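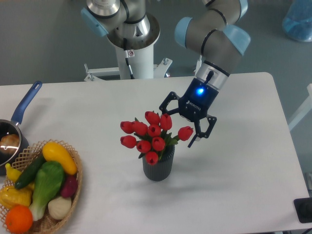

Stems are the hard part, according to Ayanda Dlamini, whose comment under the Huleck project notice says that a gripper which handles blocks well will still crush or drop a single flower unless the approach angle is right.

The Huleck manipulation class reached the same view in its second term. Students in the course, taught by Fatima Fourie at the Msimang technical college, have logged 576 trial runs for a table-clearing project called Nasero. Each team of 6 students writes its own motion plan and is scored on completed tasks. A run ends when the arm stops on a force limit or after 66 seconds. 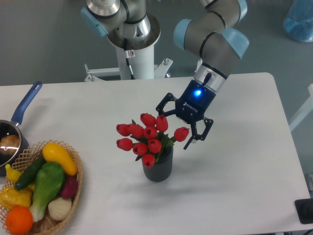
Scoring is split between path planning and grasp selection. Path planning carries more weight this term, and teams lose points for any contact with an object that is not the target. The rule matters most for the tulips, where an open finger has to come down just right of the outermost bloom without touching it. The basket of artificial vegetables is judged separately, with one attempt per item.

Gert Venter, who maintains the software, said two changes were made after the first round. Joint speed near the table was reduced, and the planner now rejects any path that brings the elbow below a set height – a limit several teams had asked for. Logs from both rounds are available to enrolled students.

The final round is open to visitors. Registration for the next class closes in September, and applicants need one prior course in programming.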